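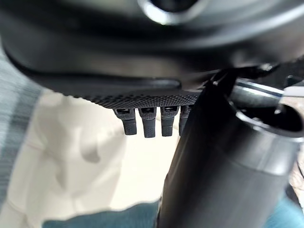
Throw pillows keep sliding off my leather sectional. How do I get them to stay put?

Home & Furniture > Living Room > Sofas
Viewed 194 times

chaise_corner
Posted in April

We have a cream leather sectional from Femholm with a chaise on the right and adjustable headrests along the top of the back. It's comfortable and we like it, but the leather is smooth and the throw pillows will not stay where I put them. I straighten the sofa in the morning and by dinner at least two pillows are on the floor or wedged down beside the chaise. The seats are fairly deep, so if a pillow starts to lean it slides forward until it goes over the front edge.

The pillows are plain square ones in a couple of colors. The covers are a soft fabric, a bit like felt on the teal ones. The inserts are the cheap ones that came with the covers, and they have gone flat in the middle.

Things I have tried:

Leaning them back more. This works for ten minutes.
Pushing them down into the gap behind the seat. They stay, but you only see half the pillow and it looks bad.
A rubber shelf liner cut to size under each one. It held, but you could see it, and I read later that some rubber can stain light leather, so I took it off.

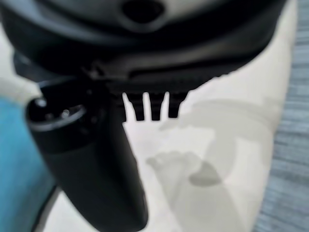 I would also like to know if there is a normal way to arrange pillows on a sofa that already has headrests. With the headrests up there isn't much to lean a pillow on near the top, and with them down the pillows seem too small. I don't want to buy a throw blanket just to hold pillows in place, because the dog will claim it.

Budget is not huge. I saw a set of new inserts at Restel for $58 and would pay that if it would fix the problem.

Thank you.

2 people have this same problem

tufted_and_tired
Posted the next morning

Same type of sofa here. Ours is a different brand but it has the tufted back and the big padded arms. The inserts are most of your problem. A flat insert has no bottom edge to sit on, so the pillow rolls forward. Get inserts two inches bigger than the cover in both directions. Then the corners fill out and the pillow has a base.

Weight matters too. The very light polyester ones move every time somebody sits down. I went to feather and down mix and they stay a lot better. If you have allergies, there are down alternative inserts that are heavier than the basic kind. Check the weight on the label before you pay, because two inserts of the same size can be very different.

For placement:
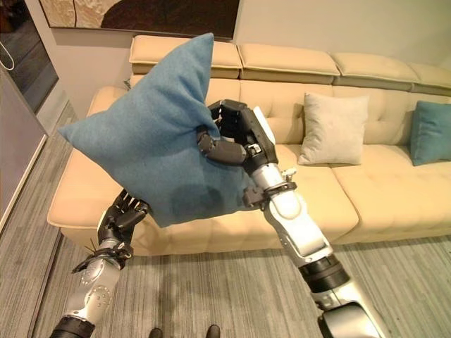

Use the arms and the inside corner first. Those are the only spots where a pillow has support on two sides. On ours I put one against the left arm and two in the corner by the chaise, and the middle stays empty so people can sit. Teal on cream looks good and I would keep it. With two teal pillows that match, I'd put one at each end and stand the pale beige one between them and closer to the right, tilted back so the bottom edge sits a little forward of the back cushion. When you move one, hold it by the fabric near a corner on each side and set the bottom edge down first. If you drop it in flat and push, it slides on the leather.

Keep the headrests down if you are using pillows. Up, they push the top of the pillow toward you.

I would skip anything sticky. I used double sided tape once and it took 15 minutes with a damp cloth to get the residue off one seat, and I was lucky with that. There's a place in Dristeno, Lazarević Upholstery, that quoted a neighbor $70 to look at a seat with tape marks, and that was before any repair.

11 people found this helpful

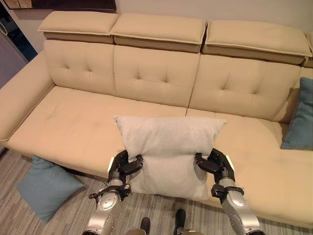 Photo: chaise_corner

chaise_corner
Reply to tufted_and_tired

Thanks, this is useful. I measured and my inserts are the same size as the covers, so that's probably it. I'll order bigger ones and try the arm and the corner. The gray pillow is the worst one for going over the front of the seat, so it gets the first new insert.

gluegun_gary_no_more
Posted two days later

just use fewer pillows. we had six and now have two, problem solved

if you want to keep them all, a small strip of felt sewn on the back of the cover helps some. doesn't mark the leather. I did it by hand and it's ugly but it faces the back so who cares. wipe the leather first, ours was slick from conditioner and things slid more for a week or so after we used it

3 people found this helpful

chaise_corner
Reply to gluegun_gary_no_more

I did condition it last month. I'll wipe it down and see.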